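Fridge drawer task: what counts as a good demo?
Callorley forums > Data collection > Household tasks
17 replies, showing page 2

nultbridge_lech
Picking up from page 1. We are still on the fridge drawer task, drinks in and out of a pull-out drawer low to the floor. Two arms, five-finger hands, teleoperated, head camera plus a small camera at each wrist. We have 40 episodes we all agree on and a pile we don't. The argument is over what to do with the ones where the operator hesitates.

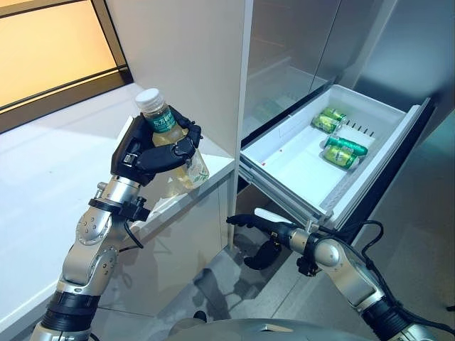
My own rule has been that if the operator stops dead for longer than 2 seconds with nothing in contact, the episode goes in the reject folder. Ysaline thinks that is too strict. I trained on both sets in June and the strict set gave smoother motion, but it also got stuck more when a can had rolled somewhere odd.

ysaline_b
I do think it's too strict. The pauses are where the operator is deciding which can to go for. If you cut all of them you only keep the easy layouts, and then of course it gets stuck on the odd ones. Keep the pause, trim it if you must, but keep the episode.

Zawadi_S
Trimming is risky if your streams aren't lined up well. We trimmed a batch at Skulanthorpe and the wrist video ended up a few frames behind the joint data. It took us a long time to notice. If you trim, cut every stream from the same clock and check the first contact in each one.

pons_user20
Do you even need the wrist cameras for this? We dropped ours. Half the view is the hand itself and it doubles the storage.

nultbridge_lech
Reply to pons_user20: the head camera loses the can as soon as the fingers close over it. With a parallel gripper I might agree with you. With a hand this size the palm hides everything from above. Yes, a lot of the wrist view is fingers and thumb, but the model can use that, it's how it knows how far the thumb has come round.
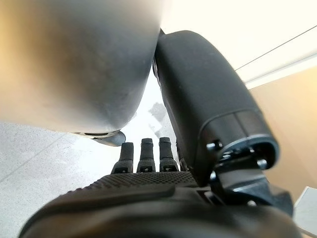 Current checklist, since two people asked for it

1. Drawer fully open before recording starts. Opening it is a separate task with its own label.
2. Change the layout every episode. Cans on their sides, different spots, sometimes touching. Mix in a bottle.
3. One operator per batch. Put the operator's initials in the notes.
4. Say which hand does the grasp. The other hand stays out of the drawer.
5. Write down drops and regrasps. Don't delete them yet.

Rokeya W.
Number 4 bothers me. If the other hand always stays out, the model never learns to steady anything. Glass bottles roll. I'd let the operator use both hands when it makes sense and just label it.

nultbridge_lech
We tried that early on. Each operator had a different idea of when it made sense, and the model ended up sending the second hand in at random. I'd do it as its own batch later, with a written rule for when.

Rokeya W.
Fine, but then don't call the first batch general. It's a one-handed set with a spare arm attached.

ludivine_h
I'm with Rokeya on the naming. On layouts, please don't set them by hand. People think they're being random and they keep putting things in the same corners. Print a sheet of positions and work through it. We did 20 sheets for a shelf task and the coverage plots were much better.

Also, bottles and cans should share episodes. If every bottle episode has only a bottle in it, the model never has to choose between them.
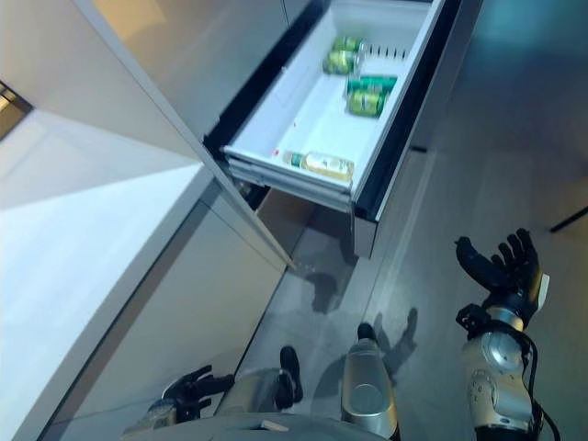
How many layouts do you need before the model copes with one it hasn't seen?

It depends mostly on how much the objects touch each other. For single items spread out, we got decent results with around 40. Once cans are stacked or pressed against a wall of the drawer, you need a lot more, and you should hold some of those layouts back for testing.

Zawadi_S
Agree about holding some back. Hold back whole layouts as well, all the repeats of them. If one repeat goes into training and another into test, your score means nothing.

pons_user20
OK, I went back and looked at our failed grasps with head video only. I can't tell from most of them when the fingers made contact. I'm still not happy about the storage, but I'll put one wrist camera back on and compare.

nultbridge_lech
Put it on the grasping hand first. And check that it can see past the fingers in the pose where you start closing, not only in the rest pose. Ours needed the mount turned a little before that worked. 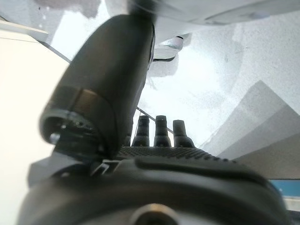 Changes to the checklist after this page

1. Pauses stay in. Anything over 2 seconds gets a flag in the notes, and we train with and without.
2. No trimming until Zawadi's contact check is part of the export script.
3. Layouts come from a printed sheet.
4. The batch gets renamed to one-handed. A two-handed batch comes later with its own rule.

ysaline_b
Good with all of that. Can the flag be a number and not a yes or no? I'd like to sort by how long the pause was.

nultbridge_lech
Yes, seconds to one decimal place. I'll rerun the old episodes tonight so they have it too.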